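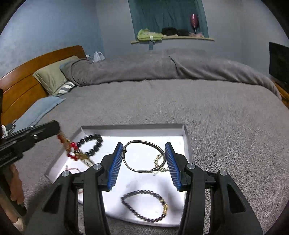
I gave up coffee in March and I've been meaning to write about it ever since, mostly because Manju keeps asking me if I'm still doing it. I am! Sort of. I had two cups at my cousin's wedding and I regret neither of them.

The first three days were grim. I had a headache that sat behind my left eye like a lodger, and I snapped at poor Dwayne over a stapler (sorry, Dwayne). By the second week I was sleeping through till the alarm, and I hadn't done that since we moved to the flat.

What I missed wasn't so much the taste as the walk to get it. I used to go down the hill to Kandeo every morning, say hello to the dog outside the launderette and come back by the allotments. So now I do the walk anyway and buy a peppermint tea, and they charge me almost the same for it — daylight robbery, but the cup is nice and warm on the way home.

I've also worked out what I was spending. 145 pounds in February! On coffee! I read it out to Kiran and he asked if I'd been buying it for the whole street.

Some of that money has gone on a pair of earrings to go with my bangle, and the rest has gone on cake. Next up is trying the barley stuff Meenakshi swears by. It smells like a wet barn, but I've promised her I'll finish the jar.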